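The Slow Art of Catching a Shadow

Anneliese Ostermann has been awake since two in the morning and she is having the time of her life. She is standing in a sheep pasture outside Fokodby with a folding stool, a thermos of soup and a telescope she has carried up the hill in two trips, and she wants me to look at a star that I can barely make out. "Stay on it," she tells me. "Don't blink if you can help it."

I blink, of course. But a minute later the star goes out. There's no fading and no flicker, it simply stops being there, and then after a few long breaths it's back, as if somebody had leaned in front of a lamp and moved away again. What had passed in front of it was an asteroid far too faint for any of our telescopes to show. Its shadow had just swept over us, the sheep and a good part of the county.

Astronomers call this an occultation, and I'd like to make the case that it is the most exciting thing you can do in the dark with a modest telescope and a good clock. The idea is wonderfully simple. An asteroid crosses in front of a distant star, and the star's light throws a shadow of the asteroid onto the Earth, very nearly the same size and shape as the rock itself. Put one observer in the path and you learn that something passed. Put a whole row of observers across it, each timing the moment the star disappears and the moment it returns, and every one of them has measured a single slice of the asteroid. Stack up the slices and you have an outline.

You get that from people in fields! Big telescopes show most asteroids as nothing more than a dot, while a line of patient folks with folding stools can tell you that one of them is shaped like a peanut.

The Fokodby group had 17 stations out that night, strung along back roads over 114 miles. Keith Pearce, a retired surveyor who drew up the line, spent most of January on it, and he talks about farm gates the way other people talk about restaurants. He likes a spot with a low southern horizon, no yard lights, and a landowner who answers the phone. His own station was at the far northern end, where the prediction gave him a poor chance of seeing anything at all.

He took it on purpose. A miss at the edge is worth nearly as much as a hit, he explained, because it tells you where the asteroid isn't. The star stayed lit for him the whole time. He sounded delighted about it on the radio.

The modern trick is in the timing. When Mirko Bassi started out as a teenager he used a stopwatch and his own eye, and his reaction time went into the results along with everything else. Now nearly everyone records video, with each exposure stamped from a satellite time signal, and the brightness of the star gets measured later on a computer. The group runs its recordings through a program called Follix, which Mirko wrote on his own evenings and keeps rewriting. It draws the star's light as a jagged line running across the screen, and when the drop comes it looks like a tooth missing from a comb. 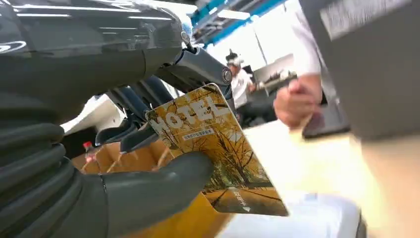

A dark grey robotic hand holding a yellow card with an autumn scene.

Mirko's favorite drops are the odd ones. Sometimes the light falls in two steps, which can mean the star is really a close pair that has never been split by eye. Sometimes there's a second, shorter dip off to the side, and then the e-mails begin to fly, as a second dip might be a moon. Most of the time it's a passing wisp of cloud or a cable that got bumped. He checks each one anyway, and I have seen him go back to a recording after dinner with real hunger.

Rings have turned up this way too. The rings of Uranus were found in 1977 during an occultation, when the star winked several times before the planet itself arrived and again after it had gone by. Chariklo, a small body that travels between the orbits of Saturn and Uranus, was found to have a pair of its own in 2013. Nobody had gone looking for rings around something that small, and I still get goosebumps reading about it.

What has changed lately is how well the shadows can be predicted. The European Space Agency's Gaia spacecraft measured star positions so finely that a path once fuzzy enough to wander across a whole state can often be pinned to a strip a few miles wider than the asteroid. Savvas Gavalas remembers the older days without much fondness. He has driven all night for events where the shadow fell somewhere else entirely, and he once kept a notebook for them, which he titled "Scenery."

Savvas is the one who trains the newcomers. His rules are few. Find your star the night before, so you know the field. Bring twice the batteries. Start recording well ahead of time and don't stop when you think it's over. And write down your position before you touch anything else, since a beautiful light curve from an unknown spot is no use to anybody.

Aliki Moschos joined last year, and the hill night was her first success after four straight cloudouts. She runs a small telescope she has named Nasia, and her station was in the gravel lot behind the old Chatzigeorgiou packing house, where a streetlight had to be blocked with a bedsheet and two rakes. Her star vanished for longer than anyone else's on the line, so her slice ran closest to the middle of the asteroid. When her time came over the radio, there was cheering from people she had met only once.

By sunrise Anneliese had the first outline sketched on the back of a feed receipt. It was lopsided, with one flat side and a bulge toward the south, and she turned it this way and that in the light of the car. Then she rolled up the power cable, poured me the last of the soup and asked whether I could be free for the next one. The prediction put the path 55 miles to the west, and Keith was already asking after gates.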